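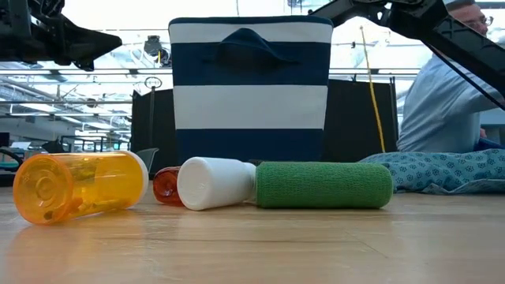 Sheet 8, Issue 259

Plomar two-arm table kit: pre-acceptance inspection
Unit on trial from Mosel. Checked Thursday by Oanh Lại, comments by Romain Perrin. Task under review: packing mixed household items into a fabric bin.

1. Emergency stop, operator side: PASS. Both arms halt on press. Reset needs a key.

2. Person within reach of table: COMMENT. The kit has no presence sensing. Arms are to be held at stop while anyone stands at the table edge. Add to the operator card.

3. Item set against quote: PASS. Pill bottle, white bottle, green roll and printed cloth are all within the quoted size range. Bottles lying on their sides can roll; start position to be marked on the tabletop.

4. Finger tips, both grippers: PASS. No burrs found by hand. Pads seated, screws at supplier torque.

5. Wrist camera view: PASS WITH COMMENT. Fingertips stay in view with the gripper in front of the bin. At this distance the striped side takes up most of the picture and the contents can't be checked. Mosel to state minimum standoff.
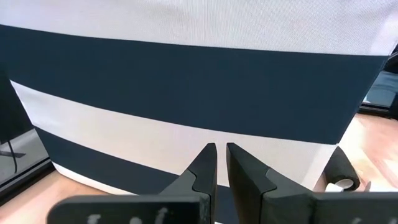 Item 5. Wrist camera, fingers in front of striped fabric.

6. Grip force: OPEN. Supplier sheet gives 40 N maximum. Our gauge was out for calibration. Wenjie Qiu to repeat in October.

7. Cable routing: FAIL. Slack loops at the wrist and forearm. Fit clips at each joint and recheck at full reach. Loose cords on the floor behind the table to be covered or moved.

8. Frame and rails: PASS. No movement when pushed at the corners.

9. Bin position: COMMENT. Bin stands at the far edge between the arms and isn't fixed down. Suggest a locating plate.

10. Loose items on tabletop: FAIL. Two small items left on the open wood in front of the bin. Clear before each run.

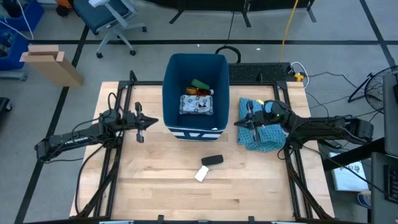
Items 7, 9 and 10. Table from the fixed camera.

11. Endurance: NOT STARTED. 1000 cycles required by the purchase terms. Run only after 7 and 10 are closed.

Result: hold. Recheck with Jae-in Ko present. Copy to Eldana Seyoum, purchasing.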